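Noreen Mohmand
12/22/20

1/ Notes from last night's water district meeting for anyone on the Uvska canal who couldn't get on the call. It ran long. I'll stick to the parts that affect growers.

2/ The main item was the winter shutoff. The district wants to close the lower canal for 15 days in February to reline the stretch below the pump house. Last time that stretch was relined I was in high school, so I don't think anyone disputes the work.

3/ The dispute is over the dates. Those of us with onions and early lettuce will have transplants in the ground by then. The almond people mostly don't care. The citrus people care if there's a frost, because they run water on cold nights.

4/ Ward Goossens presented for the district. He said the contractor, Plistex, is booked from March on and the liner has to go in while demand is low. If it slips past February, it slips a full year.

5/ Areeba Bukhari asked if the work could be split into two closures with a week of water in between. Ward said the contractor would have to pull its equipment out and bring it back, and that adds to the bill. He didn't have a number with him. He said he would post one.
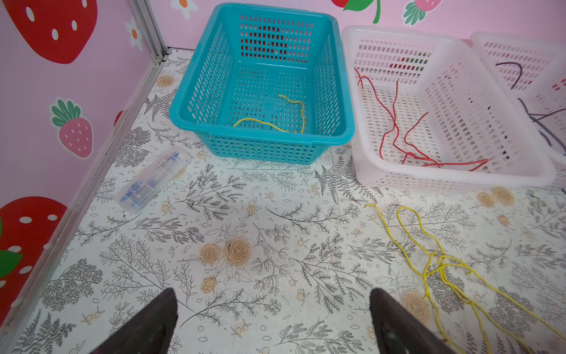
6/ On cost: the assessment is $60 an acre for parcels on the lower canal and nothing for the upper. A few people objected to that. The upper canal growers say they paid for their own gates and got no help from us, and that's true.

7/ You can pay it in one go or over two years. If you pay over two years there's a $15 fee per parcel. It's per parcel and not per owner, so if your ground is split up on the map, check how many parcels you have before you choose.

8/ Junaid Butt has 80 acres right at the tail end and made the point that he already gets the least water and will now pay the same rate as the people at the top of the lower canal. Ward said the relining should help the tail the most. Junaid said he'd heard that before.

9/ Well water during the closure: the district will let you move well water through the side ditches if you file a form first. One form per ditch, signed by every grower on it. On our ditch that includes two owners who live out of state, so I'm starting on those signatures this week.

10/ Someone asked about the Wolareo gate sensors. They're still reading wrong at two of the turnouts. Until they're fixed, the ditch tender is reading the staff gauge by hand and that's what you're billed on. If your November bill looks off, call the office and ask for the hand reading.

11/ Ghazala Zaidi is collecting names of growers who want the closure moved to the first half of the month. As of this morning she has a page and a half. Leave yours at the Zaidi packing shed, front desk, or text her if you have her number.

12/ My own view, for what it's worth: do the work in February, start it as early in the month as the crew can get here, and let people with transplants have the first turn when the water comes back. I said so on the call.

13/ The vote is at the January meeting. There are 159 accounts on the lower canal and each gets one vote regardless of acreage. If your account is still in a parent's name, get that changed at the office before then or the vote won't count.

14/ Correction to 7: the fee is charged once, with the first payment. It isn't charged each year. Thanks to Areeba for catching that.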